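Food & Home | 3 min read

Clamarley kitchen program switches to open baskets for counter produce

Apr 4, 2023

The Clamarley shared kitchen program has replaced the lidded bins on its counters with low, open wicker baskets. The change applies to produce and eggs set out for same-day cooking. Bulk stock stays in the pantry and the walk-in cooler.

The program serves 173 registered households. Kitchen lead Griet De Haan said the bins held more, but users could not see what was in them without lifting the lid, and items at the bottom were often found too late to use. The kitchen discarded 70 pounds of produce in the last quarter under the old arrangement.

The new baskets are rectangular, with sloped sides, and sit directly on the gray counter. Each is filled with a small mix of items, enough for one or two dishes. A typical fill includes a tomato, a green chili pepper and a piece of fruit.

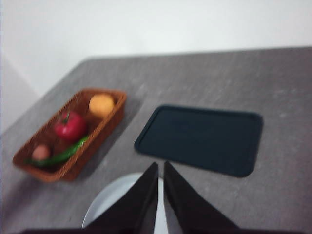 Stock is limited to a single layer. Items may touch but may not be stacked, and tomatoes are placed stem side up. Baskets are checked at opening and again at 3 p.m. Anything soft or split is moved to the soup pot or the compost pail, depending on condition.

The baskets were supplied by Giraldo at a total cost of $1,421, including spares. Joonas Huttunen, who handles purchasing, said wire and plastic versions were also considered. Wire left marks on ripe fruit during a two-week trial. Plastic was easier to wash but held moisture at the base.

Woven baskets cannot go through the dishwasher. They are brushed out daily and wiped with a damp cloth once a week, then dried upside down on a rack overnight.
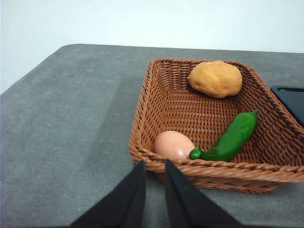
Eggs were the main point of debate. The first draft of the counter rules kept them in cartons at all times. The current version allows a basket to hold an egg next to firm items, such as a chili pepper, with the egg laid on its side on the woven floor. A potato may share the basket if it is placed toward the back, against the wall, where it is less likely to roll. Eggs left at the end of the day are thrown out, so staff are asked to set out only what the next cooking session requires.

Romana Bartoš, who runs the evening classes, asked for one further change: onions are to be kept in a separate basket on class nights. That rule takes effect later in April.

The kitchen will weigh discarded produce through the end of the next quarter and compare the result with the earlier figure. A printed copy of the counter rules is available at the front desk.

Filed under: Kitchens, Storage, Local

We use cookies to remember your settings and measure site traffic. By continuing to browse, you accept our cookie policy.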